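Stellan Forsberg has spent most of the winter teaching one arm to deal with a tabletop. He works for Kestell, a small firm in Grorkow that collects demonstrations for robot makers, and by February his group had recorded 3,529 of them.

A demonstration is one run of one task, with a person in control the whole way through. The operator wears a glove that drives the fingers and holds a tracker that drives the arm. The software, called Luko, stores every joint position along with the video.

"People expect programming," Forsberg says. "Mostly it's doing the same small job again and again, and trying to do it well each time."

Each operator records in blocks of 23 runs and then takes a break. Forsberg set that limit himself after going through the early recordings.

"You could see people getting tired. The paths got shorter and the hand came down harder. The robot would learn that too if we kept it in."

The tasks sound easy when he lists them. Move a jar. Stand a marker up. Put one fingertip on a sheet of paper and slide the paper across a tray.

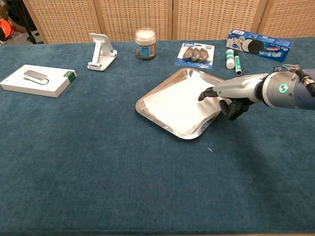 The robotic hand with its index finger extended at the sheet of paper in the steel tray.

The paper task has given him the most trouble. The operator gets no sense of touch through the glove and has to judge contact by eye.

"If you're a little too high, nothing moves. Too low and the finger bends back," he says. "In the first set of 100 we kept 59. The rest we threw out."

He tried guiding the arm by hand before he settled on remote control. With that method a person holds the wrist and walks it through the motion while the motors go slack. It felt more natural, he says, but the person's own hands and sleeves ended up in the video, and the fingers were hard to pose at the same time.

"For a simple gripper I'd still do it that way. With this many joints you run out of hands."

The items on the table get moved between blocks, and some are swapped for others. Forsberg wants the arm to cope with clutter it has not seen before — packaging especially, with its bright print and shiny plastic.

The recordings go next to Hughes, the company that trains the models. Forsberg will get a trained version back to test on his own table, starting with the paper.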